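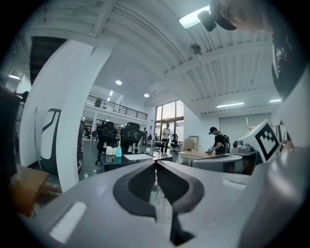

Why show a robot a household task by hand when the same task could be written out as a program?

Because most of what a person does while wiping a table is hard to put into words. People change their grip, slow down near an edge and move a cup aside without planning to, and a recorded demonstration keeps those small choices in a form that a learning system can use.

The reasoning has guided the work of the Putcombe training floor, which Flimport opened in December to gather demonstrations of ordinary indoor jobs. The floor is laid out with tables, office chairs, spray bottles and cups, and the people who work on it spend their shifts clearing, wiping, sorting and putting things back. Their movements are recorded through gripper devices worn or held in the hand. The recordings are then used to train the control software for Onsri, the company's two-armed service robot.

Mayuree Ratanaporn, who manages the program, joined Flimport after several years of remote operation work, in which a person at a control station drives the arms of a robot in another room. She continues to regard remote control as a sound method for some tasks. Its weakness, in her view, is pace.

"An experienced operator can wipe a table through a robot, but it takes far longer than it would with a cloth in the hand," she said. "The operator is also tired at the end of it. With the hand-held grippers, people settle into the work within a morning, and the recordings look like work."

The two methods are used side by side at Putcombe. Remote control is kept for jobs in which the weight and reach of the robot matter, such as pulling open a heavy drawer. Hand demonstration is used for nearly everything else. The devices close on an object with two fingers in much the same way as the robot does, so that a movement made by a person can be carried over to the machine with limited correction. Patterned square markers on the devices allow the position of each hand to be followed through space.

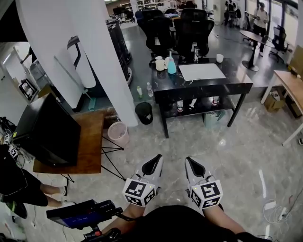

Marker cubes at each wrist, with the black work table ahead.

A demonstration at Putcombe begins with a reset. The demonstrator returns the objects to a starting layout, which is changed slightly from one attempt to the next so that the software does not learn a single arrangement by heart. The task is then carried out once, without stopping. If an object is dropped, the demonstrator picks it up and carries on, and the attempt is marked as a recovery. Ms. Ratanaporn asked for this rule early in the program, after a review found that the robot had no useful response when a cup slipped from its fingers.

"We had been throwing out our mistakes," she said. "The robot had only ever seen things go well."

By the middle of this year the floor had logged 3943 accepted demonstrations covering 109 separate tasks. New demonstrators receive five days of training before their recordings are counted. Much of that time is given to habits that would pass without notice in daily life. Demonstrators learn to keep their hands in view, to avoid steadying an object with an elbow or hip, and to finish one movement before turning to look at the next. They are also taught to work at a natural speed, as many beginners slow down when they know they are being recorded.

Sorting and labelling is handled in a software package called Clurkusell, which was developed within the company. It flags attempts in which the markers were hidden for too long and sends them to a reviewer, who decides whether to keep, trim or reject them. The rejection rate is highest for tasks carried out low to the ground. A person bending to reach a shelf tends to turn the wrists inward, and the markers are easily lost behind the forearms.

Results on the robot have been mixed. Onsri now wipes a flat surface and returns a spray bottle to its place with fair reliability. Folding soft cloth remains difficult, and the robot still has trouble judging how firmly to hold a thin plastic cup. Ms. Ratanaporn attributes the second problem to the recordings themselves, which capture the position of the fingers but carry little information on pressure. A revised gripper with a force sensor in each finger is being tested, and the first recordings made with it are under review.

The program will next add kitchen tasks, beginning with loading a dish rack. Demonstrators have been asked to propose the starting layouts themselves, drawing on how dishes are left in their own homes.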